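Section 4: Fitting the Pillell under-sink filter

Read this section through once before you shut the water off. The box says the job takes 21 minutes. It might, if your cupboard is empty, your stop valve turns freely and you have done one before. Set aside a morning.

4.1 Before you start

The Pillell comes in two versions, the 300 and the 1,000. The number is supposed to be the litres each cartridge will treat before it needs changing. Treat it as a best case. It was worked out on clean town water, and if you are on a tank or a bore you should expect a good deal less. Both versions use the same bracket and the same fittings, so the steps below cover either one.

You will need:

An adjustable spanner (two is better)
A drill, and a hole cutter to suit the tap stem if you are adding the separate filter tap
Thread tape
A bucket and an old towel
A torch
A pencil

The kit includes a small plastic spanner. It will do up the housing by hand and not much else. Don't use it on the valve.

CAUTION: This filter is for cold water only. Hot water will soften the housing seal, and a soft seal can let go without any warning. Check which pipe is which by running each tap and feeling the line. Don't trust the coloured tags left by whoever was there before you.

CAUTION: In some areas only a licensed plumber may connect anything to the mains supply. Ask your local water authority. The person at the shop may tell you it's fine, but the person at the shop won't be paying for the floor.

4.2 Shutting off and draining

1. Turn off the cold stop valve under the sink. If it won't turn, or turns and turns without stopping, shut off the water at the meter instead and plan on replacing the valve.

2. Open the cold tap fully and leave it open. Wait for the flow to stop. A slow dribble that goes on for more than a few minutes means the valve isn't closing, whatever the handle says.

3. Put the bucket under the joint between the stop valve and the flexible hose. Undo the nut and let the hose empty.

NOTE: Older hoses often don't survive being taken off. If yours is bulging, rusted at the collar or stiff when you bend it, buy a new one now. Farndale hoses fit the tee in the kit. Most others do as well, though the packaging on ours claimed otherwise.

4.3 Choosing a spot for the filter tap

Skip this part if you are running the filter through your main cold tap. You will go through cartridges faster, as you will be filtering the water you wash the dishes in, but there is no hole to drill.

4. Look at the rim and the benchtop on both sides of the sink. The spout has to reach over the basin with room to spare, and the body of the tap has to clear whatever is underneath. Get the torch and check from below. Braces, clips and the edge of the bowl all turn up where you'd like to put a hole.

5. Stand something tall in the basin, such as your biggest water jug, and check that the spout will clear it. The drawing in the Pillell leaflet shows a small glass, and it makes the tap look a lot taller than it is. 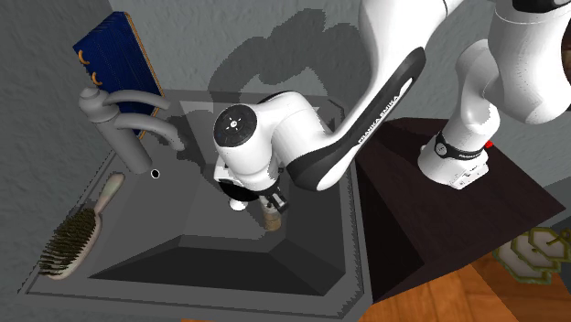 6. Mark the centre of the hole in pencil. Go away, have a cup of tea, and come back and check it again from above and below.

7. Drill slowly. Use a cutter made for your surface. Stone and some composite tops can crack right across, and if that's what you have, pay someone who carries insurance.

NOTE: If your sink already has a spare hole with a plug in it, use that. It was put there for this sort of thing.

4.4 Mounting the housing

8. Hold the bracket against the side wall of the cupboard and leave enough room below it to drop the bowl and get the old cartridge out. The leaflet asks for a hand's width. Whoever measured that has small hands, so allow two.

9. Fix the bracket with the four screws supplied. If the cupboard wall is thin, check the length of the screws against it first.

10. Hang the housing on the bracket with the arrow pointing in the direction of flow. The arrow is moulded into the cap and is very hard to see. Run your thumb over it. A housing fitted backwards will still pass water, and it will taste much the same, so you may not find out for months.

4.5 Connecting up

11. Wrap three turns of thread tape around each male thread, in the direction the fitting will turn.

12. Fit the tee to the stop valve, then the hose to the tee, then the filter line to the side outlet. Tighten by hand, then give each one a further quarter turn with the spanner. Stop there. More leaks come from cracked plastic than from loose nuts.

13. Push the tubing into the housing until it stops, then push again. There is a second stop behind the first. Tug each tube to be sure it holds.

CAUTION: Don't use plumber's paste or silicone on the push-in fittings. They seal on a rubber ring, and paste will ruin it.

4.6 Flushing and checking

14. Open the stop valve a little at a time, with the filter tap open. It will spit and cough. Grey water is carbon dust and is normal for a new cartridge.

15. Let it run until clear, then keep going for another ten minutes. The leaflet says two. Hauwa Okoro, who tested both versions for this guide, was still getting specks at six.

16. Close the tap and dry every joint with the towel. Lay a sheet of dry paper under the lot and leave it overnight. A wet spot in the morning will show you which joint to redo.

4.7 Replacement cartridges

Both Dullico and Vida sell cartridges that fit the Pillell housing. The Vida is cheaper and has a slightly thinner seal, so check for drips the next day. The Dullico box promises 1,009 litres, and we would like to know who measured the last nine.

Ignore the coloured dot on the cap that is meant to tell you when to change. It works on time alone and has no idea how much water you use. Write the date on the housing in marker. Change the cartridge when the flow drops or the taste comes back, and in any case every six months.

For leaks at the main tap itself, see Section 5.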